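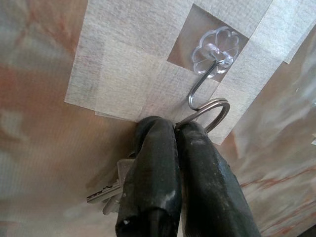 Key hook task, workshop notebook, August 19, 2018

Purpose of entry: to record the current state of the key handling trial at the Zatlow site and the changes to staff duties that follow from it. Colleagues at Mekitz should read this together with the May entry on floor work.

The keys remain on the clear adhesive hook with the flower-shaped base. The wire hook ends in a U-shaped curve, and the split ring rests in that curve. The approach is made from below, with the fingertips brought together beside the ring. A straight pull toward the arm loads the adhesive base and does not free the ring. The written procedure therefore calls for a short lift along the wire before any movement away from the wall.

The coating on the fingers is scuffed near the top of the right one. Grip on polished steel is to be checked at the start of each session, and the pads are to be replaced when the check fails. Pad set 9 is the last one in the drawer. Arent has the reorder.

The tape around the hook base stays in place for the present. Staff are asked not to trim it or to move the hook, as the stored approach position refers to the present mounting. If the hook comes off, enter it in the log and stop the task.

Log total for the key task at close of work: 2,027 attempts, all versions of the procedure included. The figure does not separate supervised attempts from unattended ones. Escobar's sheet uses a different starting point and should not be compared with it.

Changes to staff duties

Until May, the person opening the site fetched the keys, unlocked the storage, and began tidying. Under the trial, that person first spends 30 minutes on checks: grip, cable slack, floor path, stop button. Tidying begins afterward. Two colleagues have stated that the morning feels longer although less lifting is done. The remark is recorded as given, and the schedule will be reviewed with them before it is made permanent.

A second point concerns responsibility. The key log formerly carried the initials of whoever took the keys. It now carries the initials of whoever started the task. Several entries were left blank during the changeover, and the wording on the form has been corrected.

Night cover has not been reduced. Management at Mekitz has confirmed in writing that no hours will be withdrawn during the trial.

Floor work

The tidying task covers the open floor and the items standing near the base of the draped table, including the black wastebasket and the green container with folded fabric. The tile is glossy, and bright reflections are to be noted in the log with the time of the session. The thin legs of the black stand in front of the table are treated as a keep-out area.
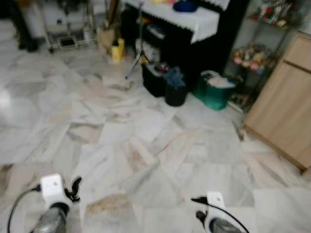

Open items

Keep-out distance at the black stand: currently set at 45 cm. Staff report that this leaves part of the floor to be done by hand. Try a smaller value under supervision only.

Shelving on the right side: not in scope. Small items there continue to be handled by staff.

Cable check: add a line to the opening form for each gripper, left and right entered separately.

Training: the opening checks are known to the day group only. The evening group is to receive the same session, during paid hours, before its members are asked to sign the form.

Pads: confirm delivery with Arent and enter the new set number in the drawer list.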